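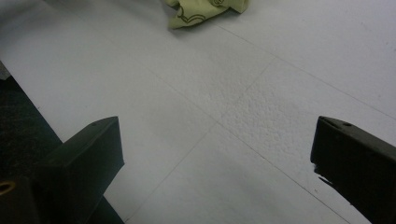 Matúš Brabec reports that the Prolteo door controller on cattery block 2 lets the pen hatches down at 18:00 as programmed, but hatch 7 goes back up within a minute. The cats in that pen then have access to the outdoor run overnight. He has been closing it by hand after the evening feed.

Status: open
Site: Sýkora Boarding Cattery
Unit: Prolteo hatch controller, wall mounted
Error shown: 124

Monday, 09:40
Code 124 is an obstruction reading on the way down. Asked the site to clear litter and bedding from the hatch channel, wipe both sensor windows and run one manual cycle with the pen empty.

Monday, 11:15
Channel cleared. Same result, same code. The hatches on either side close normally.

Monday, 14:05
Sensor leads for 6 and 7 swapped at the controller. Fault stayed with hatch 7, so the controller input is good. Closing force found set to 100 on every hatch except this one, which was at its lowest value. Site believes it was changed in October when a Matanley flap was fitted to the pen.

Monday, 14:30
Force raised to 100. Hatch closed and stayed closed on two cycles. On the third it reversed and logged 124.

Next step
Replacement sensor ordered from Trarkmont. Until it is fitted, take hatch 7 off the timer (Menu, Hatches, Manual) and close it by hand with the cats inside. Leave the other hatches on automatic. Do not bypass the sensor.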